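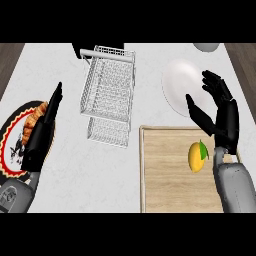 Simulationsansicht der Spülzelle: die rechte Hand am weißen Teller, dahinter der leere Abtropfständer.

Simuliert ist schnell, eingerichtet ist langsam

Ich habe den halben September damit verbracht, einem Roboter beizubringen, wo ein Abtropfständer steht. Also nicht, was ein Abtropfständer ist oder wozu man ihn braucht, nur wo er steht. Und wer jetzt denkt, das sei doch eine Sache von zwei Minuten und einem Zollstock, der darf gern mal vorbeikommen und mitmessen!

Unsere Zelle heißt Grutusora (den Namen habe ich nicht verbrochen, der stand schon auf dem Ordner, als ich dazukam) und soll Geschirr vom Tisch in den Ständer räumen. Zwei Arme, zwei Hände mit Fingern, ein Tisch, ein bisschen Kram. Bevor irgendetwas auf die echte Maschine darf, läuft alles in der Simulation, und um genau diese Stufe geht es mir heute. Ich finde nämlich, dass wir sie falsch behandeln. Wir behandeln sie wie eine Software, die man installiert und dann hat. Dabei ist sie ein Gerät. Sie will gepflegt werden, sie verstellt sich, und sie rächt sich, wenn man sie drei Wochen nicht anfasst.

Fangen wir mit dem Teller an. Weiß, oval, nichts Besonderes. Für eine Hand mit Fingern ist so ein Teller aber eine Gemeinheit, weil der Rand flach überm Tisch liegt und man irgendwie darunterkommen muss. In unserer ersten Fassung war die Reibung zwischen Teller und Tischplatte so niedrig eingestellt, dass der Teller bei jeder Berührung davonrutschte wie auf Schmierseife. Also hat jemand den Wert hochgedreht. Danach klebte er. Beides sah in der Auswertung übrigens gleich aus: Griff fehlgeschlagen, nächster Versuch. 54 Versuche lang hat das keinen gestört, bis Anika Delacroix sich die Läufe einmal in Ruhe angeschaut hat — einfach hingesetzt und zugeschaut, mit Kaffee. Nach dem dritten Lauf wusste sie Bescheid.

Daraus habe ich meine erste Überzeugung mitgenommen, und ich vertrete sie seitdem auf jeder Besprechung, ob man sie hören will oder nicht: Wer eine Zelle einrichtet, muss zugucken. Kurven sind schön, Tabellen sind auch schön, aber ein klebender Teller steht in keiner Tabelle als klebender Teller drin.

Dann der Ständer. Dünnes weißes Drahtgitter, zwei Etagen, oben eine abgerundete Stange. Für das Auge ist das Ding luftig, man sieht überall den Tisch durch. Für die Kollisionsprüfung war es bei uns anfangs ein massiver Klotz! Irgendwer hatte die Form vereinfacht, damit es schneller rechnet (verständlich, ich hätte es vermutlich auch gemacht), und so stieß jeder Teller, der hineinsollte, gegen eine unsichtbare Wand. Die Steuerung hat brav gelernt, den Teller kurz vor dem Ständer abzulegen. Technisch gesehen eine ordentliche Leistung. Wir haben das Gitter dann aus einzelnen Stäben neu aufgebaut, und seitdem rechnet die Kiste spürbar länger. Darüber wird in Cullasholm, wo unsere Rechner stehen, bis heute geschimpft.

Ich würde es trotzdem wieder so machen. Geschwindigkeit ist bei uns zum Fetisch geworden. Ständig höre ich, man könne in der Simulation über Nacht so viel üben wie in echt in Monaten, und das stimmt ja auch. Nur übt man über Nacht eben auch den Fehler, und den dann gründlich.

Was mich ebenfalls umtreibt, ist das Beiwerk. Auf unserem Tisch liegen eine Zitrone auf einem hellen Holztablett und ein Croissant auf einem dunklen Teller mit rotem Rand. Ein Kollege aus dem Büro Skidlow wollte beides rauswerfen, weil es mit dem Abräumen des weißen Tellers nichts zu tun habe. Ich bin strikt dagegen. In welcher Küche der Welt liegt denn nichts herum? Die linke Hand muss damit zurechtkommen, über einem Teller zu schweben, der sie gerade nichts angeht, und das Croissant in Frieden zu lassen. Wer den Tisch leer räumt, bevor der Roboter kommt, hat die Arbeit schon halb selbst erledigt.

Zur Pflege gehört bei uns inzwischen eine kleine Liste mit 13 Punkten, die vor jeder neuen Trainingsreihe abgearbeitet wird. Nullstellung beider Arme, Gelenkgrenzen der Finger, Massen der Gegenstände, solche Sachen. Der Daumen hat einen eigenen Punkt bekommen. Der steht nämlich weit ab, und wenn sein Anschlag nur ein wenig falsch eingetragen ist, greift er auf dem Bildschirm wunderbar und an der richtigen Hand gar nicht. Die Firma Riviere, die uns bei der Inbetriebnahme hilft, hatte das schon bei anderen Kunden gesehen und uns gewarnt. Wir haben genickt und es dann selbst noch einmal ausprobiert, man kennt das ja.

Die Liste dauert über 16 Minuten, wenn man sie ernst nimmt. Mir wird regelmäßig vorgeschlagen, sie zu automatisieren, und bei den Massen und den Gelenkgrenzen bin ich sofort dabei, das kann ein Skript besser als ich. Aber die Hand einmal langsam an den Tellerrand fahren lassen, die Finger öffnen, schauen, ob sich irgendwas durch irgendwas hindurchschiebt, das möchte ich weiter mit eigenen Augen machen. Mag sein, dass das altmodisch ist. Ich habe früher Pressen eingerichtet, da ist man auch einmal herumgegangen, bevor man den Knopf gedrückt hat, und hat gehorcht. Hören kann ich hier leider nichts, die Simulation ist stumm, und das fehlt mir mehr, als ich gedacht hätte.

Mein Wunsch an alle, die solche Zellen planen, ist deshalb ziemlich bescheiden: Schreibt die Einrichtung als eigene Stelle in den Plan, mit Namen dahinter und mit Stunden. Bei uns stand da anfangs »Simulation aufsetzen, zwei Tage«. Die zwei Tage waren nach dem Teller weg, da hatten wir den Ständer noch gar nicht angefasst. Jetzt steht mein Name drin, und nächste Woche nehme ich mir das Tablett vor, dessen Rand mir links noch ein bisschen zu hoch vorkommt.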